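3.2 Equipment selection and budget

The cell was planned around a fixed ceiling of 39 thousand dollars, set before any hardware was chosen. Liên Trương drew up the first parts list in February and Heriberto Ocampo priced it against quotes from Stader and Kamier. Arms took the largest share. A single industrial arm from Kamier would have used most of the money and left us unable to study tasks that need 2 hands, such as holding a bag open. We bought a pair of lighter arms from Stader instead and kept 2000 dollars back for spare actuators and gripper fingers.

The enclosure was costed separately. Aluminum profile is sold by length and was cheap enough that we did not look for a second supplier. Both arms mount on one front rail, so only one rail had to be stiff. The wall panels are ordinary printed wood-pattern stock and the floor is a wood-grain board; both can be swapped when they wear.
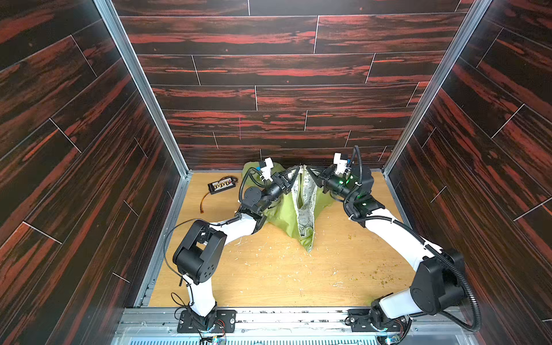

Figure 4. The two-arm cell during a bag-handling task. Each gripper holds one side of a green fabric bag.

Cabling was the item we priced worst. The first list allowed 200 dollars for conduit and connectors - enough for one arm, as we found when the second set was ordered. Groups planning a similar purchase should price cables per arm and add the cost of replacement runs for the elbow and wrist, where the cable bends most.

Consumables are small by comparison but do not stop. Bags, crumbs and other loose material used in the trials have to be bought again, and cleaning time should be counted as labor. We charged it to the operating budget.

Shares: 2 | Comments: 0

Related items
Anozie gripper fingers: wear and replacement cost
Leasing or buying arms for a small lab
Stunel: planning floor space for a shared cell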